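The tray that wants to run your hallway

Every September the home pages fill up with trays. Put a tray by the door, we are told, and the keys will find their way into it, along with the post, the loose change and presumably the will to live an orderly life. I have owned several. I still lose my keys.

So I went to Parnbridge on a wet Tuesday to hear the case made properly. Sigrún Vídalín has been advising people on their cupboards for long enough to have gone off most of the advice, and she runs an evening class above the Ofori hardware shop. It costs £36, tea included. Her subject that night was the plain tray with low sides, and whether it does anything a bare tabletop doesn't. 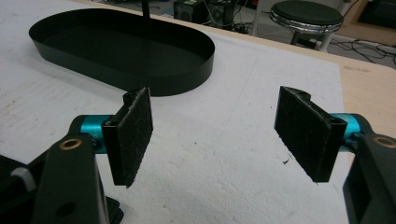

Her argument is that a rim gives you a limit. When the thing is full, you stop. I put it to her that a full tray in my house simply becomes the foundation for a second layer, and she conceded that this was "the usual result by week 3".

She is firmer on shape. Rounded ends are easier to wipe, she says, because crumbs don't lodge in them as they do in a square corner. I'll give her that one. I am less sure about black, which the catalogues adore. Black shows dust by lunchtime, and a pale surface underneath shows every scuff you make sliding the tray about.

Then there is the price. Clotar would like £52 for a tray with no handles. Bristerley does one for less, but the brochure calls it a "landing zone", and I refuse to be landed on. A baking tin from the back of the cupboard would hold the same keys.

Vídalín keeps one tray at home, for letters she has to answer. She empties it on Sunday nights. When I asked what happens if she misses a week, she changed the subject to drawer dividers, and I wrote down the bus times.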